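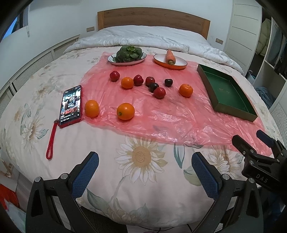 Guesthouse group Branwood has bought the Vestergaard, a former rectory with 16 bedrooms, and will reopen it to guests in July. The house has been closed for two winters.

Baldur Thorlacius, managing director, said: "The roof and heating come first – the garden will follow." Local builder Bruller has been appointed to carry out the work, and 14 jobs will be created.

Bookings open next month. Enquiries should be sent to the Branwood press office.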